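Print this page | E-mail this page
Search this site Enter keyword Go

Renting a Robot to Practice On: An Afternoon with the Dumix Bench
3 Feb 2024

I've wanted to get my hands on a Dumix bench ever since a reader wrote in last year asking if it was worth the money. I didn't know then. I'd seen the leaflet, I'd seen the price, and I'd seen a lot of very confident arguments from people who had never been in the same room with one! So when Flenora, the company that builds and rents them, said I could come out to their place in Bermúdez and spend an afternoon with the woman who runs the rental side, I packed a notebook and a sandwich and went.

She met me at the door with a coffee already poured (good start) and asked me what I thought they sold. I said robot arms. She made a face.

"Everybody says arms. People can buy arms anywhere. What we rent out is the whole bench, with the arms bolted on and the cameras set up and the software talking to all of it, so that on your first morning you're moving things and recording it. The arms are the part our customers would have gotten right without us."

What would they have gotten wrong?

"The frame. The cables. Where to put the cameras. And then saving the data so you can find it again. I used to work for one of our customers, before there was a Dumix, and we lost a whole spring to brackets."

The way it works, for anyone new to this, is that a person drives the two arms by hand, doing some small job over and over, and the bench saves what the cameras saw along with every move the arms made. Those recordings are what you train your software on. There's a camera down by each gripper as well as the ones looking on from farther off, and she's very keen on the gripper ones. I asked why, because the view from down there looked like a terrible mess to me whenever the arm got moving.

"It's blurry when you swing, sure. Everything's blurry when you swing. But you don't learn how to pick something up from the swing. You learn it from the last inch or two, and that's where the other cameras have an arm in the way."

She told me customers sometimes ask for the wrist cameras to be left off to bring the price down. She talks them out of it when she can.

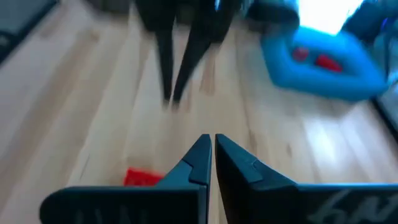

What the job looks like

The task on the day was bricks. Big toy ones, in red, orange and yellow, the size you'd give a toddler. I'll admit I was hoping for something fancier and I said so, and she laughed at me.

"Bricks are wonderful! They've got flat sides, they've got bumpy tops, they've got a hollow bottom, and they land any which way. If you can pick up a brick that's lying on its side next to another brick, you've learned something about your setup. If you can't, I'd rather you found out with a brick than with whatever it is you make for a living."

So you sort them by color into bins. That's the starter job, and every new renter does it before they're allowed to get clever. I had a turn (more on that in a minute) and I can report that sorting is easy right up to the point where two bricks are touching. 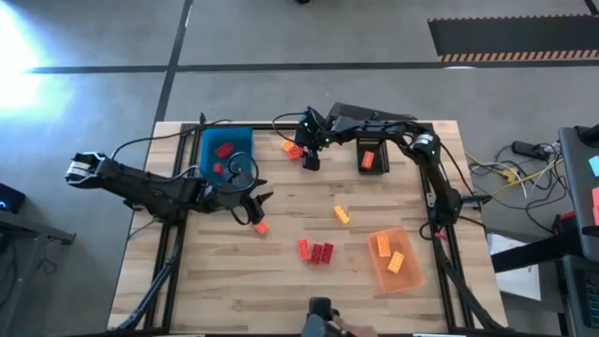

Both arms over the butcher-block top, with the blue bin at one side and the orange one at the other.

I asked about the table, because I'd expected steel. She said people always do. The wood top was her idea, and it was a fight to get it past the engineers.

"Steel glares and it's loud. You drop a brick on steel forty times a morning and you start to hate your job. Wood you can sand. Wood you can screw a fixture into and take it out again. The frame around it is aluminum, and that's what holds everything true, so the top can be whatever's pleasant to work at."

The top does have some shine to it under the ceiling lights, and I wondered if that confused the cameras. She said she'd leave it that way on purpose. Your own shop is going to have windows and lamps and somebody walking past in a bright jacket, and if your recordings are all made in a perfect gray box you'll pay for it later.

My turn to drive

Okay, so, driving. You get a black handheld controller, and I'd say the first ten minutes are pure comedy. I kept moving the arm I wasn't looking at. I set the gripper down next to a brick, closed it on air, and lifted nothing very carefully into the bin. My host was kind about it. She's watched a lot of people do this and she says the ones who play video games are worse at first, because they want to go fast.

"I tell everyone to do one arm for the whole first session. Leave the other one parked up out of the way and pretend it isn't there. Sixty minutes, then stop, then walk around. Your hands are fine after that, but your judgment isn't. You start accepting bad grabs, and a bad grab goes into the data just the same as a good one."

That 60-minute limit is built into the software, by the way. A message comes up and you can wave it off, but it'll nag you. I liked that. A couple of the reviews I'd read complained about it, and having tried the thing I think those reviewers should've taken a break.

By the end I could do single bricks pretty reliably, and I got one of the touching ones after a lot of muttering. What helped was coming straight down on it. 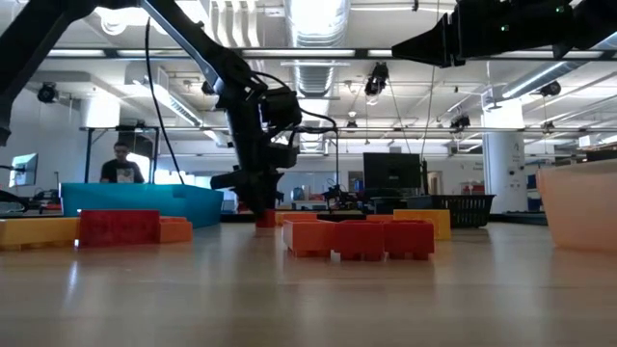
She'd told me that at the beginning, of course, and I'd nodded and then come in at a slant for half an hour. "Everyone nods," she said. The grippers are bulkier than they seem in the leaflet, and if you come in sideways you nudge the neighbor before you ever reach the brick you want. Straight down, pause, close, straight up. There's a short training video that comes with the rental that says just this, and I'd tell you to watch it twice.

The money part

I know, I know, you scrolled down for this. The bench rents for $1552 a month with a minimum of three months. That covers delivery, setup, and somebody on the phone during working hours. It doesn't cover the computer you'd train on, and she was straight with me that this catches people out.

"We put it on the first page of the quote now. It used to be on page two and we had some sore phone calls."

You also get a starter library of 996 recordings of the brick job, made by Flenora's own drivers, so you have something to run on the first day and something to hold your own driving up against. I asked whether that was a bit of a sales number. She said it's the number that survived. They threw out the sloppy ones, it came to what it came to, and she wouldn't let marketing round it up. (Fair enough!)

The obvious comparison is with Braltovico, who'll send you a one-arm kit to keep for less than a year's rent. I put that to her and she didn't run it down, which I appreciated. If you have one job, and it's a one-handed job, and you've got somebody on staff who enjoys building things, she thinks buying makes more sense. Her renters are mostly people who aren't sure yet. They want to find out whether their idea is any good and then hand the whole lot back if it's a dud.

"About a third of them hand it back and never call again," she said, "and I don't count that as a failure. They found out cheaply."

Things I wasn't crazy about

The cables. There are a lot of them, on the arms and on the floor, and I spent part of the afternoon stepping over things. She says a tidier routing kit is coming in April and existing renters will get it mailed to them. I also thought the controller could use a left-handed layout, and she wrote that down, so we'll see.

And the footprint. The bench itself isn't huge, but you want room to walk all the way around it, plus a desk for the screen. Measure first. Then measure the doorway, too – one customer of theirs had to take a window out.

I'd collected some reader questions beforehand, and there was one that kept coming up, so I read it out to her word for word.

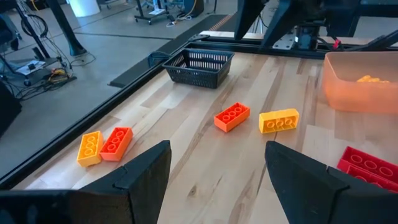
Can I use my own parts on the bench in place of the bricks?

Your own parts are fine as long as the gripper can close around them, and Flenora will look over a sample before delivery if you mail one in. Most renters switch over once they've finished the brick job.

She added that anything oily or very floppy is going to be a struggle with the standard fingers. There are softer ones you can swap in, though they wear faster and you pay for replacements yourself.

So would I rent one? If I had a small shop and a dull, repeating job that I suspected a machine could learn, I think I would, for the three months, with one patient person set aside to do the driving. I wouldn't get it for a weekend hobby at that price. I did ask if they'd ever do a weekend rate for clubs and schools. She topped up my coffee and said to ask her again after April.

Print this page | E-mail this page
Contact us | Copyright 2024, all rights reserved | Back to top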